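Week eight of robot club, or: putting the scissors back

I promised Mum I'd write something about the robot club because she keeps telling people at church that I "build robots" and then can't say what that means. So hello Mum, and hello anybody from church. I don't really build them. Stella and Tatu build them. I sit on the floor with a laptop and say "go again" a lot.

For anyone who missed my last post (back in February, sorry), the club meets on Monday evenings in the workshop behind the college, and this term we've split into two groups. One lot is doing the line-following cars, which is what I did last year and which mostly involved black tape and swearing. Our lot is doing the tidy-up challenge. The idea is dead simple to explain: tools are lying on a table, there's a pegboard behind it, and the robot has to put each tool back where it lives. That's the whole thing. My little cousin could do it in a minute, with a biscuit in the other hand.

We have called our project Dralia. Nobody can remember why, although Imad claims it was his idea and that it means something. The car group are called Vastetti and they have a logo already, which is annoying.

So, how it works. We don't write a rule for every single thing the arm has to do. We did try that in the first fortnight and it was miserable, because if you moved a screwdriver by the width of your thumb the whole lot fell to bits. Now one of us drives the arms by hand through the job, the computer records it, and after enough goes we train it on the recordings and see what it's picked up. Dirk, who runs the club and has the patience of a saint, set us a target of 200 good recordings before the April showing. Good means the tool ends up on the board and stays there. If it drops, it doesn't count, and you have to write "drop" in the book. My handwriting is in that book more than anybody's.

I had my first proper turn at driving last Monday and I'd like it known that it's HARD. You think it's going to be like a computer game. Your hands know perfectly well how to pick up a pair of scissors, they've been doing it since nursery, and then you have to do it with two fingers that only pinch and no feeling in them at all. Everything I did was too fast and then too slow. Tatu kept saying "breathe" at me, which made me want to throw something at Tatu.

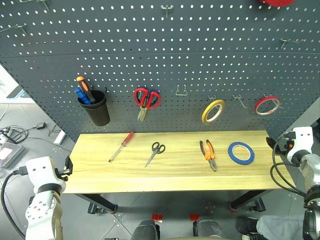 The tape is my favourite, if you can have a favourite. A roll of tape has a big hole in it and a hook is a hook, so you've got a fair bit of room to be rubbish in. You pinch the edge, turn it upright, get the hole over the end of the hook and let go. I got two of those in a row and was unbearable about it all the way home on the bus.

Screwdrivers are the next step up. They go in a cup, so you have to pick the thing up from lying down and somehow end up with it pointing at the floor, and it wants to swing in the gripper while you do it. Stella worked out that if you grab it nearer the metal end of the handle it swings less. I still get it wrong half the time.

Scissors are the worst. I hate the scissors. You've got to get a finger hole over the hook, and the holes are smaller than you'd think, and scissors open when you don't want them to. Mwanahawa can do it. She just goes quiet and leans forward a bit and it's done, and then she says "next?" as if she'd passed you the salt. We've started saving all the scissor goes for her, and Dirk has noticed, and Dirk is not happy. He says if all the scissor recordings come from one person then the robot only learns how Mwanahawa does it. I said that sounded ideal. He gave me a look.

He's right though, I suppose. We had a long chat about it over crisps. You want the table laid out differently each time as well, so between goes somebody has to reach over and muddle everything up, swap the tools about, turn a few round. It feels so daft, carefully making a mess for a machine to tidy. Imad takes it very seriously and has a way of dropping things that he says is "properly random". Stella checked back through the book and he puts the pliers on the right nearly every time.

We're on 45 good ones. I know! It's not a lot out of 200. But the first ten took us two whole evenings and we did eight just in the last half hour on Monday, so we are speeding up. Dirk has said we can have the workshop on an extra evening if we sweep up after ourselves, and Tatu has made a rota that has me down for sweeping twice.

We did have a cheeky try at training it on what we've got so far. Dirk said it was far too soon and he was absolutely right. The arm went out over the table very confidently, stopped a little way above a screwdriver, closed on nothing at all, and then carried that nothing over to the cup and let go of it. We cheered anyway. It knew where the cup was!

Next time I'm going to have a proper go at the pliers, and Mwanahawa has said she'll sit with me for the scissors. Mum, the showing is in April, it's free, and there will be cake if Stella's aunt is about. I'll put the time up once Dirk tells us what it is.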